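Skimier Bench Enclosure for Paired Arms

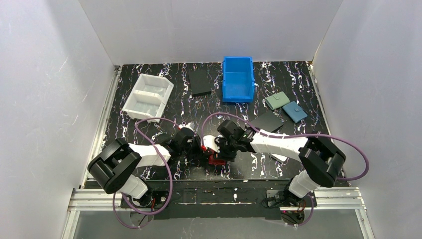 Photo: Pelel Automation

The Skimier is a walled bench cell for two small arms working over one shared table. Both bases fix to a single black plate on an aluminium rail frame. Side and rear panels are pale and smooth, and wipe down with a damp cloth.

Good practice for shared work areas
Carry out a written risk assessment before first use, and again after any change of gripper or tool. Handovers between arms should be run at reduced speed until signed off. Leave slack in the arm cables for full wrist travel. Keep bins and trays inside the marked reach.

The front is open. Panels alone do not count as guarding.

Order code: Akora 312
Maximum payload per arm: 5 kg
Spare panel set: Hsu 63
Price: £2,854 excluding VAT, arms not included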